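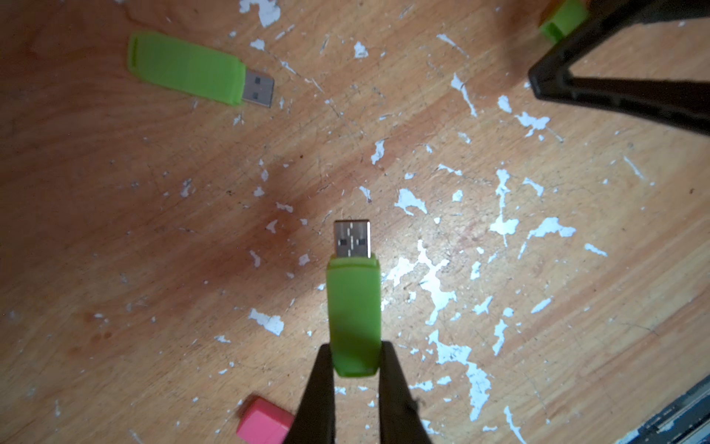
What is in a take-home kit?

One flash drive loaded with a term's worth of stories and audio, a handful of small colored blocks that go with the counting games, and a printed card for whoever is helping at home.

Ernham Take-Home Kits
Progress report to the Sæther Fund
May 28, 2025
Prepared by Francine Beaudoin

Dear Hendrik,

We've had a very good spring and I'm happy to be writing this one! When we last reported, in January, the kits were mostly a spreadsheet and a box of parts. Now 70 families are signed up and 31 of them have a finished kit at home. The other kits are at different stages, and I'll go through those below.

Flash drives

We settled on green drives, and I'm so glad we did. They are easy to spot on a wood tabletop, and easy to spot at the bottom of a backpack too, which was the first thing the parents asked about. Every drive gets the same folder layout: stories, audio, games, and one page called START that opens without any special software. Loading them took longer than planned. The audio files were too large at first and had to be made smaller, and then a few of the older laptops at the school wouldn't read the drives until we reformatted them. We redid that whole batch over two evenings. The new batch opened on every laptop we tried, including the slow one in the reading room.

Labels are still open. Paper stickers came off in the first week. We're testing a paint marker next, and if that rubs off too we'll go with a small tag on a string.

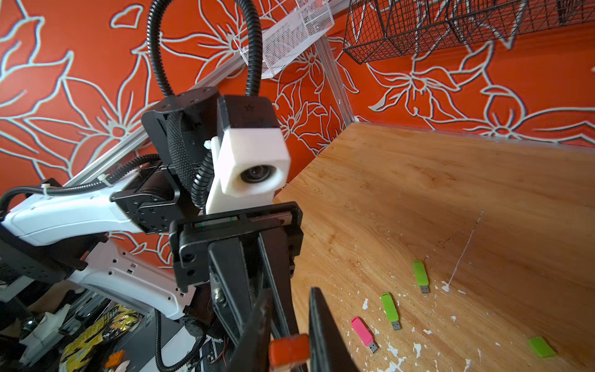
Blocks and counting pieces

The blocks come in several colors, including green, orange and pink, and the colors matter because the game cards use them ("put the green one next to the pink one," and so on). They're small. We had a long talk about whether they were too small and decided that kits for the youngest group will go out with a larger set — those are on order and should be here before the summer session. Everyone else gets the small ones, and the kids who tried them at our open afternoon did not want to give them back.

Sorting is the part of the work I enjoy most. Pieces go out on the wood by color, get wiped, get checked against the card, and go into the bag. Any piece with a chip or a rough corner is set aside.
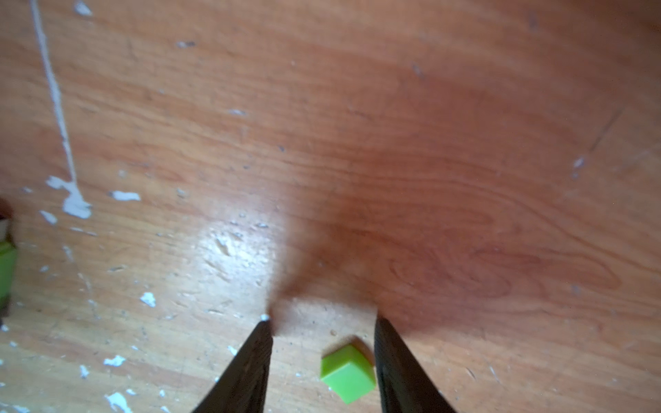 Small green cube on the wood surface

The packing table

Our table has seen a lot of use and the surface shows it, with pale chips where the finish has gone. Last time you asked if we needed a new one. We'd like to keep it! It's a good size, the pieces stay put on it, and the light color of the worn patches doesn't get in the way of anything. What would help is a few shallow trays so that drives and blocks don't wander into each other by the end of a session. I've priced a set of 24 and it fits inside the supplies line without moving money from anywhere else.

The packing order has changed too. We used to fill one bag at a time from start to finish, and now we lay out all the pieces for a group of kits first and check the cards before a single bag is closed.
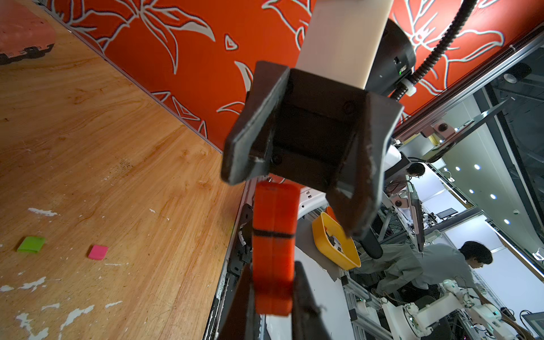
It's a slower start to the evening but we've had far fewer bags to reopen, and new helpers pick it up quickly.

Money and next steps

Spending is on plan. The drives came in a little under the quote and the larger blocks a little over. We have roughly 35 kits with drives loaded and blocks still to be matched, and those come first. After that:

Receive the larger blocks and pack the youngest group's kits.
Decide on labels.
Translate the helper card (two families have offered to read the draft).
Collect the first round of comment slips from families.

I'd love for you to stop by on a packing evening if you're in Ernham this summer. Bring anyone from the fund who likes sorting things by color.

With warm thanks,
Francine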